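Why Do Thin Things Get Their Own Slots?

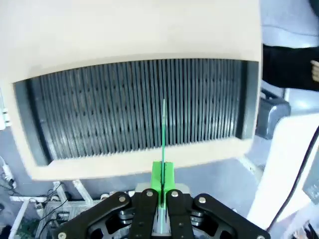 A thin green plate, standing up straight by a rack full of narrow slots.

Have you ever pulled one sheet of paper out of a messy pile and had three more come along for the ride? Me too! Thin, flat things love to stick together, slide around and scratch each other. So people came up with a really simple fix: stand each one up in a skinny space of its own.

I think of a rack like this as a giant toast rack (or the thing your dinner plates lean in after you wash them). The dark slots sit side by side in a tight row, and the big cream-colored housing goes all the way around them. See how the green plate is standing on its edge? If you turned it flat, it wouldn't fit in a narrow gap at all.

Standing things up saves loads of room, too. Say your slots are 3 millimeters apart. Then 40 of them take up just 120 millimeters, and that's shorter than a new pencil!

Want to try it? Cut some slits in the lid of an old shoebox, all the same distance apart, and stand a postcard in each one. Ask a grown-up to help with the cutting. Now pull out a card from the middle. Did its neighbors stay put? If they wobbled, try making your slits a little narrower and have another go.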